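Ok I've been asked three times this month whether robots can do chores yet so I'm doing a thread. Get a drink, I have opinions.

Short version: sort of, slowly, and only if you let it pick the chore. Longer version below.

For anyone new, I'm Aurelia Ursu, I spent six years doing night stock in a grocery warehouse and now I write about machines that want my old job. I'm not an engineer. I know what a pallet of chips weighs and I know when a demo video has been sped up.

So. In March I got to spend an afternoon with the Jitovex people in Malport. Their arm does shelf restocking. It put out 251 boxes of crackers while I was there and dropped two, which is better than me on a bad night!

Then I handed it a bag of pretzels. Just a bag. It squeezed, the bag folded, the fingers closed on nothing. Second try it got the corner and the whole thing swung around like a purse. The guy running it said "yeah, bags" in the most tired voice I've ever heard.

And bags are most of a snack aisle!! Boxes are the easy part. Boxes have sides. A wrapper is shiny, it changes shape when you touch it, and half the time it's lying on top of another wrapper.

Same problem at home, only worse (no shelves, no labels, no straight lines). Think about picking up a bedroom. You've got stuff on a quilt, the quilt is all bunched up, and if you push down on anything the "table" sinks.

People always ask me about laundry folding. Folding is the one everybody films, because a towel looks great on camera. I want to see somebody do "clear off the bed." Snacks go in the tray, the pitcher goes to the kitchen, the phone stays where I can find it. A seven year old can do that, with some yelling.

Someone's going to reply with the Gendmont video, so let me get there first. Yes, I've seen it. Yes, it's impressive. It's also a flat counter with 6 objects on it, all hard, all spaced out nicely. Show me the same thing with a phone lanyard looped across the blanket and we'll talk.

What I do think is getting good: the fingers. The soft ridged pads are a huge step up from the bare metal pinchers I saw when I started writing about this. Hrubý (small shop, they mostly do bakery packing) told me they tested pads on 500 pastries before they picked one. I would like to volunteer for the next round of that.

What's still bad: knowing what matters. Is that wrapper trash or is there a cookie in it? You know by looking, or you give it a little poke. The Jitovex arm would need a person to tell it every single time.

My guess for a home one that can really tidy a bed? A few more years, and it'll be slow. If it costs me $200 a month I'm out, I'll keep picking up my own wrappers.

Anyway, tell me which chore you'd hand over first. If you say dishes I'm going to need to know if you mean loading or the gross pan. 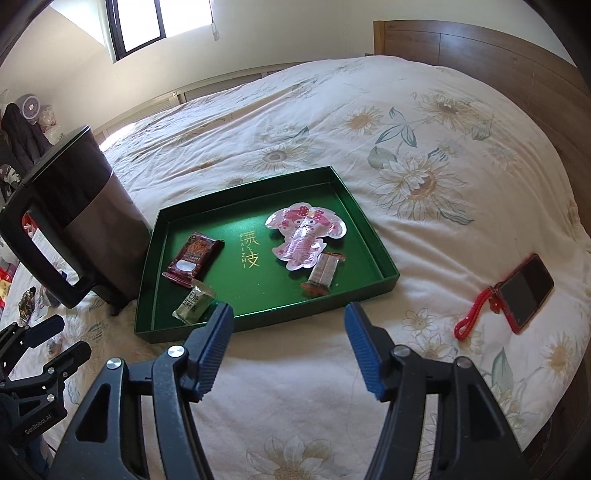 Snacks in the tray, snacks not in the tray, phone on the quilt. Ok robots, your move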